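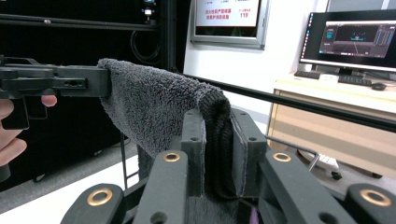
Pirnurex Publishes First Household and Shop-Floor Chore Results

Towels, bed linens and parts bins still give machines trouble, company says

CLARNBERG, December. Pirnurex, a maker of gripping tools and control software for robots, today released the results of a long trial of everyday chores. The report covers work done in the home, such as hanging and folding towels, and work done on small shop floors, such as sorting parts and wiping down benches. It is free to read on the company's website.

The trial ran 3,741 attempts across 140 chores. A chore counted as done only if the machine finished it without a person stepping in and the result passed a check by someone who had not watched the attempt. By that measure, 747 attempts were successful.

Pirnurex said the number is low and that it is publishing it anyway. Many public demonstrations show a chore performed once, under good conditions. The company wanted a figure that a laundry manager or a shop owner could use when deciding whether to buy.

The best results came from rigid objects with a known shape. Machines placed cups on shelves, moved boxes between carts and loaded metal blanks into a fixture with few errors. Results fell when an object was partly hidden or when the same item came in several sizes.

Cloth was the hardest group. A towel changes shape each time it is touched, and a fold can hide the edge the gripper needs to find. Taking hold of a hem was often possible. Keeping hold of it while the rest of the towel moved over a rod was less reliable. Thick terry cloth did better than thin cotton sheets, which tended to slip or bunch. Fitted sheets were tried and dropped from the trial after the first month.

Speed was also measured. On nearly every cloth chore, a person working at a normal pace was faster than the machine. Pirnurex does not expect this to change in the coming year, and its report advises customers not to plan staffing around machine folding at this stage.

Part of the trial took place at Dobre, a commercial laundry that serves small hotels. Staff there supplied towels that had already been through regular use, with worn hems and some loss of shape. These proved harder to handle than new ones. Dobre will continue to take part next year but has no plans to put a machine on its regular line.

The shop-floor chores were carried out at Wikberg, a builder of workbenches and storage fittings. Wikberg has kept one machine in use for loading fixtures. Bench cleaning, cable coiling and mixed-parts sorting were returned to its regular crew when the trial ended.

The second stage will begin in the spring with 200 chores. The list will add hanging shirts, pairing socks and clearing a table after a meal. Chores from the first stage will be repeated under the same rules so the two sets of results can be compared.

Laundries, workshops and care homes that want to suggest a chore for the second stage can do so through the form on the Pirnurex website.

About Pirnurex

Pirnurex designs gripping tools and control software for robots used in homes and small businesses. The company is based in Clarnberg.

Press contact: Pirnurex Press Office, Clarnberg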